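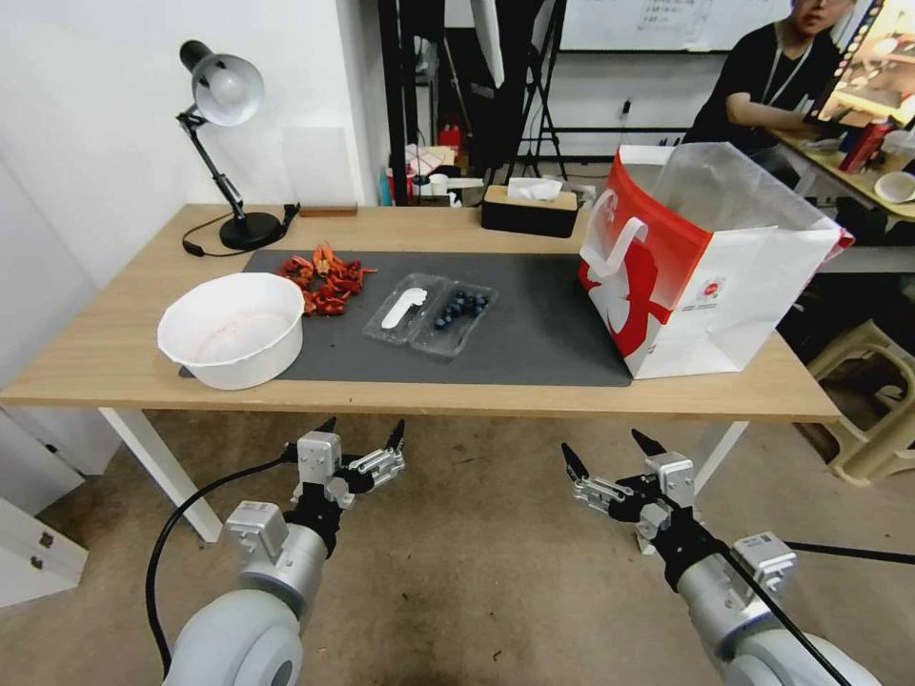
# Gullo two-arm cell: setup and maintenance

Home | Cells | Data releases | Maintenance | Contact

## Summary

This file accompanies the recordings made on the Gullo cell at the Miltmont site. It records how the cell is arranged, how it is checked before use, and what has been repaired. Users of the recordings should read it before comparing episodes from different maintenance periods.

- Cell name: Gullo
- Arms: 2, white, with multi-fingered hands in silver and black metal
- Episodes in the current release: 3,860
- Task family: tabletop handling of food items and light containers
- Cell owner: Siv Tangen
- Maintenance lead: Hipólito Rivadeneira

## Work surface

The table has a light wooden top with a dark gray mat over the left and center. Items to be handled are placed within reach of both hands. The opening layout for the food task has a large white bowl at the left of the mat, dried chili peppers in a loose pile beside it, and a two-part clear clamshell with a white plastic spoon on one side and blueberries on the other. A paper shopping bag stands at the right end of the table.

The desk lamp stays at the back left corner with its shade turned toward the wall. Do not aim it at the mat. Direct light on the clamshell lid causes glare and has spoiled episodes in the past.

## Daily check

1. Confirm that the emergency stop is released and the Wimitetti controller shows no stored faults.
2. Inspect the black cables along both forearms. They must have enough slack for a full wrist turn.
3. Check the screws on the wrist servo housings by hand. Tighten any that move, and enter the joint in the log.
4. Open and close each hand 30 times at low speed. Listen for clicking in the thumb joint.
5. Wipe the fingertips with a dry cloth. Do not use solvent - it hardens the black tips.
6. Run the homing routine and save the offsets under the operator's initials.

Both arms must be powered down before anyone reaches across the mat.

## Calibration

Hand-to-camera calibration is repeated after any cable, wrist or finger repair, and at the start of each month. The procedure is kept in `calib/eklund_board.md` and uses the Eklund target board. Results are reviewed by Fouzia Durrani before recording resumes.

## Repair history

- March: left forearm cable replaced after intermittent loss of finger position. Cable clip moved toward the elbow.
- May: right wrist servo exchanged. Recording continued for part of a shift on the old offsets; the 133 episodes affected carry the flag `wrist_offset_old` and should be left out of training sets that depend on absolute hand position.
- July: fingertips renewed on both hands. Grip on smooth plastic differs from earlier months.

## Known limits

The area behind the table is a working office. People and equipment may appear in the background and are not controlled between episodes. Chili pods shed fragments with use, and the mat is brushed between sessions only. Finger torque values are uncalibrated and should be read as relative.

## Reporting faults

Send the episode number, the joint name and the controller log to Sohail Mohmand. Requests for spare parts go to Alcides Ospina - please include the serial number from the wrist plate.

Gullo Cell Documentation, Miltmont | Contact the maintenance desk | All rights reserved | Back to top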